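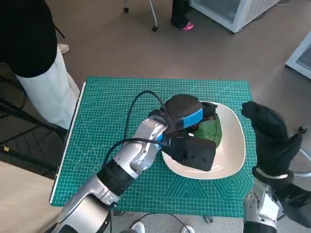 Page 22

Setting Up Your Thesis Deposit Account

Welcome to Pavach, the deposit system for research students at Norkham, and congratulations on getting this far! Have your student number handy, and maybe a cup of something nice, and we'll go through the first part together.

1. Open the Pavach sign-in page and choose New Depositor. Your ordinary department password works here, so please don't make up another one.
2. Type your name just as you'd like it on the title page, middle names and accents included (the library catalog copies it letter for letter).
3. Pick your supervisor from the list. Computing students with two supervisors should enter the first one now and add the other in step 5. 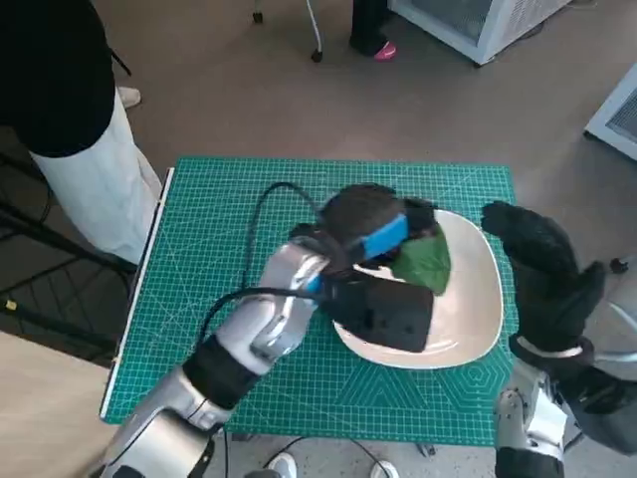 2 min read

Note: If your supervisor has moved or retired, choose Other and write to Rajitha Siddiqui in the graduate office, who is very patient about these things.

4. Upload the thesis as a single PDF. Scanned figures should be saved at 600 dpi.

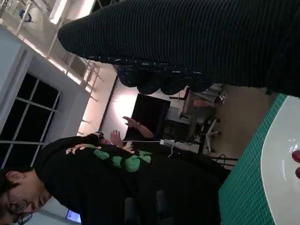 Green gridded mat and white tray

5. Fill in the Details tab, then press Save Draft. You can come back to a draft as often as you like for 26 days.

Caution: Pressing Submit locks the file. Only Emlyn Samuel can unlock it, and he'll need a signed note from your supervisor first.

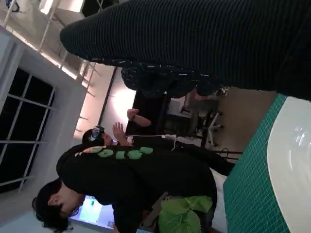
Dark ribbed fabric beside the mat

6. When you're quite happy with everything, press Submit and keep the receipt number. Your examiners will ask for it.

Embargo requests are covered in the next section.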